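Rooms by the Month

The old insurance building on the east side of Gevport stood half empty for most of a decade. It now holds 266 furnished apartments, and in February all but 3 of them were taken. Most of the people living there will be gone by summer. They are nurses on short contracts, engineers at the port, couples waiting on a house closing, and a fair number of people who have just separated and need a door that locks.

The mid-length rental used to be a small corner of the housing business. A tenant could sign for a year or pay by the night, and there was little in between. Pretorius, the company that bought the Gevport building, rents by the month with a two-month minimum. It has since opened a second property in Aswood, a smaller city where the hospital is the largest employer and hotel rooms are scarce.

The units are plain but finished with some care. Kitchens come with four of everything. Beds are made up before arrival. The money goes into the surfaces tenants touch every day, and the bathroom gets more of it than the bedroom does.

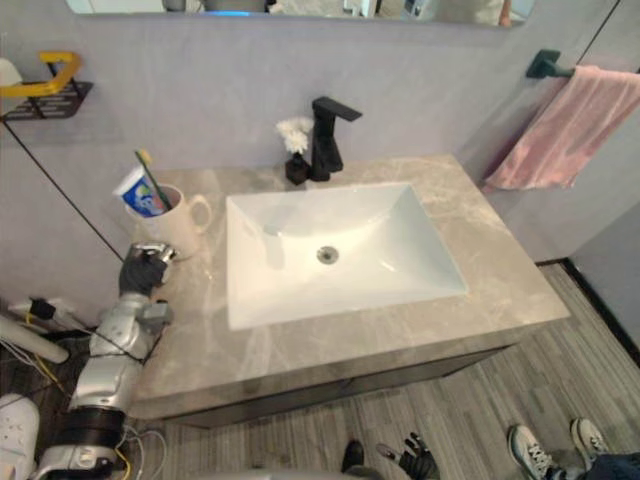
Marbled stone, a black faucet and white artificial flowers at the sink.

Rent for a one-bedroom in Gevport starts at $3,000 a month, with heat, water and internet included. A regular lease on the same street costs a good deal less. Tenants who talked about the gap mostly said they had done the math and paid it anyway. A year's lease means a deposit, a couch, a truck and then another truck. One nurse on her fourth contract said she owns two suitcases and a rice cooker, and that she has stopped buying lamps.

The harder part is everything else about living somewhere for ten weeks. The library in Aswood wants proof of address. Mail arrives for the last three tenants. People get to know the building staff before they know anyone on their own floor, and by the time they find a decent dentist it is time to leave.

Drarnimik, a local tenants' group, has asked the Gevport council to limit how many apartments can be rented this way. It argues that large furnished buildings push up rents nearby. Pretorius says its building had no housing in it before. Both points may be right, and the council has put off a vote twice.

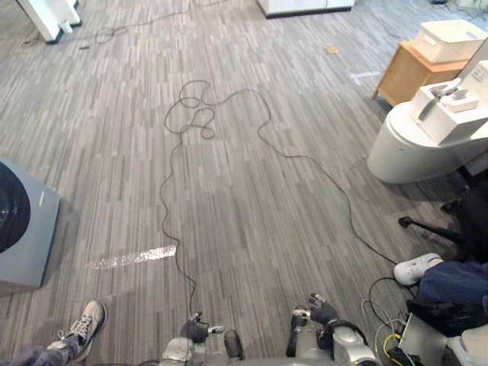 Striped gray carpet and a long black cable.

Meanwhile the turnover goes on. On a busy weekend the freight elevator is booked from seven in the morning, and the front desk keeps a shelf of phone chargers left behind. Tenants are welcome to take one.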